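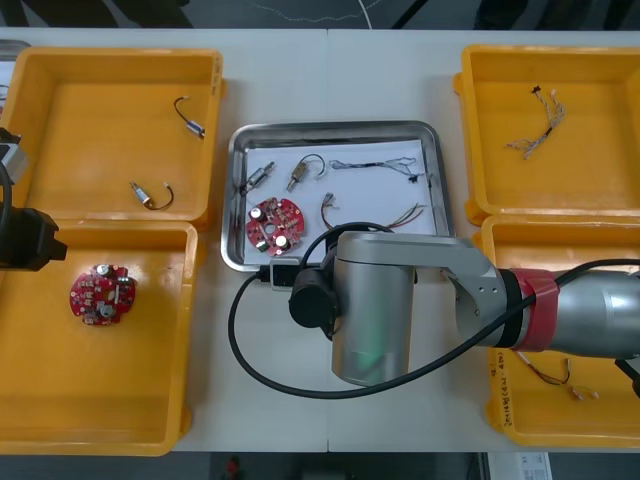

Colton Gagnon asks why we don't just script the whole sort, motors go left, wires go right, done. Fair. We tried that in August. Worked great until a wire bundle landed in a shape the script had never met.

So: examples instead. Lots of them. Small parts in the steel tray, yellow bins on either side, somebody drives the arm by hand and we log everything. Thread bc people keep asking

---

Parts list is boring on purpose. Little motors with their leads still on, round red circuit boards, loose wires, harnesses. All stuff you'd find in a teardown pile. White paper in the bottom of the tray, the bare steel was giving us glare.

---

Motors are ok. Harnesses are the worst. Grab one strand and the rest comes along, or it doesn't, or it takes a motor with it. Rosalinda Lacson did 19 harness picks this morning and wants them all kept, ugly ones too. I agree. A recovery is worth more to me than a clean grab

---

Rule we settled on: re-scatter the tray after every episode. By hand, no neat rows. People tidy without noticing and then teh model learns tidy.

---

Someone in the replies wanted numbers. Target is 100 good episodes per part type before we train anything. Boards are there. Motors close. Wires, ha

---

Labels: two passes, different people. Keegan Cormier does the first, I do the second, we only talk about the ones we disagree on. Mostly it's "is this one wire or a bundle". Still no good answer. Currently anything that lifts as one piece is a bundle

---

Also renamed the set, it's Bestura now. Old folder name was my initials and a typo. If you pulled the early files pls pull again, the gripper timestamps were off by a bit and thats fixed

---

Next up is swapping which bins get what, so it doesn't just memorize "wires = right side". Should of done that from the start. More when the wire count stops being embarassing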